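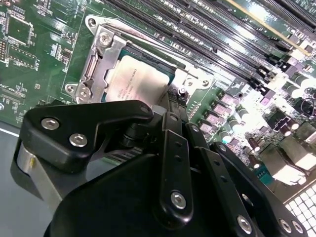

4. 充電タイマーの設定

この章は、家庭用充電器 Gunum を壁に取り付けた後の設定について説明します。取り付け工事がまだ終わっていない場合は、先に第3章を読んでください。車の側にも充電タイマーがある場合は、どちらか一つだけを使います。両方を入れると、時間が重なるところだけで充電され、朝になっても電池が足りないことがあります。

4.1 準備するもの

・スマートフォン(アプリ「Zodby」を入れたもの)
・充電器の側面のラベルに書いてある登録番号
・電力会社との契約書(夜間料金の時間を確認するため)

4.2 アプリと充電器をつなぐ

1. 分電盤で、充電器用のブレーカーを「入」にします。表示灯が白くゆっくり点滅するまで待ちます。
2. アプリを開き、「機器を追加」を押します。
3. 登録番号を入力します。数字の0と英字のOは形が似ていますので、気をつけてください。
4. 家の無線LANを選び、パスワードを入力します。
5. 表示灯が緑色の点灯に変わったら、接続は完了です。

注:138秒を過ぎても緑色にならないときは、ブレーカーを一度「切」にして、手順1からやり直してください。三回やり直してもつながらない場合は、無線LANの中継器を充電器の近くに置くと、つながることがあります。

4.3 時間と充電の上限を決める

1. 「タイマー」の画面で、開始時刻と終了時刻を入れます。
2. 曜日を選びます。何も選ばないと、タイマーは次の一回だけ動きます。
3. 「上限」を選びます。工場出荷時の値は80%です。毎日の通勤や買い物には、この値のままで使うことをおすすめします。
4. 「保存」を押します。充電器から短い音が二回鳴ります。音が鳴らないときは、設定はまだ充電器に送られていません。
5. 充電プラグを車に差し込みます。表示灯が青くなれば、待機中です。

注:上限の設定は、充電器と情報をやりとりできる車だけで働きます。できない車では、車の画面で上限を決めてください。対応する車の一覧は、巻末の付表Bにあります。

注:遠くへ出かける前の日だけ上限を上げたいときは、「今回のみ」を押してから値を変えます。次の日には、元の値に自動で戻ります。

注意:延長コードは使わないでください。ケーブルを巻いたまま充電すると、熱がこもって被覆が傷むおそれがあります。必ず全部伸ばしてから使ってください。

注意:充電中にプラグを無理に抜かないでください。先にアプリか本体の「停止」を押し、表示灯が消えてから抜きます。

4.4 記録を見る

「記録」の画面には、一回ごとの充電量と時間が表示されます。記録は33回分まで本体に残り、それより古いものは順番に消えます。長く残したい方は、月に一度「書き出し」を押して、ファイルで保存してください。電気料金の目安を出すには、契約書の単価を「料金」の欄に入れます。表示される金額に基本料金は入っていませんので、請求書の金額とは同じになりません。

4.5 交換用の部品

プラグの保護キャップ(Maltex製)は消耗品です。ひびが見えたら交換してください。価格は1個1,320円(税込)で、販売店 Vashisht の窓口で注文できます。キャップがない状態で、プラグを屋外に置かないでください。

タイマーを使わず、すぐに充電したいときの操作は、第5章「手動で充電する」に書いてあります。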